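My visit to the Trurkis open day
29 Aug 2019

I have wanted to get inside the Trurkis place ever since they took over the old printing works behind the station, so when Kanako Tsuji forwarded me the open day invitation I said yes before I'd even read it. Trurkis fits out break rooms and small office kitchens. I know, I know, that doesn't sound like a big day out! But I spent 14 years eating my lunch in a room with one outlet and a wobbly shelf, and I have opinions.

Parking was a mess. The lot was full by the time I pulled in, so I left the car over by the garden center and walked back along the road (there's no sidewalk for most of it, wear decent shoes). At the door they gave me a sticker with my name spelled wrong and a map that had been folded the wrong way out. Ryota Morikawa was running our group, and he talked fast and walked faster. There were 14 of us to start with, according to the sign-in sheet, and I'm pretty sure we lost a couple near the sink samples.

The first part was cabinets. Lots of cabinets. Soft-close hinges, hard-close hinges, a door you were allowed to slam as much as you liked, which one little boy took very seriously. I liked the pull-out pantry called the Lodeck, narrow enough to go in beside a fridge, with shelves you can move without a screwdriver. Ryota said the list price is 570 dollars and a woman behind me laughed out loud. I do think it's steep. I also went back and opened it again.

After that came what I'd really driven over for, the coffee corner. Hinata Takagi looks after this part, and her subject is where you put things: the machine, the cups, the tray, the trash, the person waiting behind you. She has been rearranging coffee stations for seven years and has very firm views on them. Her starting point is that you should be able to make a drink standing in one spot. If you have to walk off for a glass, or turn right around to find somewhere to set down a spoon, people start leaving things on the counter, and by the afternoon it's a swamp. I thought of our old break room and felt seen.

She likes a light wood-look table for this, a color that's easy on the eyes first thing in the morning, with a tray in some strong color so it gets noticed and used. She keeps the cups or glasses near the tray and gives the machine its own bit of space. I always shove everything up against everything else at home, so this was news to me. 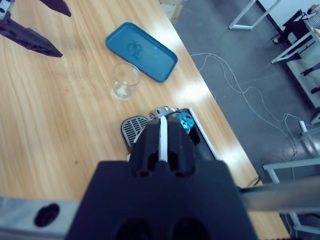 What is the slotted grate on a coffee machine for?

It catches drips and spills, which run through the slots into a small tray underneath. The tray needs to be emptied and rinsed often, and the grate can usually be washed in warm soapy water.

Anyway, back to the tour. Somebody asked Hinata about glass tumblers for coffee and she got quite animated. Fine for cold drinks, she said, and fine for hot ones if the glass is made for it, but check before you pour, and don't take one straight out of the fridge and put something boiling in it. I have cracked two that way and kept very quiet.

Then a long stretch on trays. I never knew there was this much to say about trays! A raised rim keeps a spill off the table. Rounded corners are easier to wipe out than square ones, where the sugar packs itself in and sets like cement. Tarek Saber, who I'd got chatting to in the cabinet section, wanted to know about printed trays, as he'd bought one for his mother and the picture had gone patchy. Hinata told him to skip the scratchy side of the sponge. He wrote it on his map.

The last room was countertops and, frankly, I was flagging by then. There's a new surface from Iwasaki that they're very proud of and I couldn't tell it from the one next to it. Renji Ogura from the sales side let us put marker pen on it and wipe it off, and it came off beautifully, and then he got the same pen on his cuff. He was a good sport.

Lunch was rice balls and a very good potato salad, laid out on a long Fimow sideboard that also turned out to be for sale (of course). I'd have liked more seats. Half of us ate standing up, which is a bit funny at a company that does break rooms.

Would I go again? I would, but I'd get there early for the parking and head straight for Hinata before the crowd does. They're planning another one in May. Kanako wants to bring her sister, who's redoing her kitchen, and I've already measured the gap beside my fridge. The Lodeck would fit with a finger's width to spare.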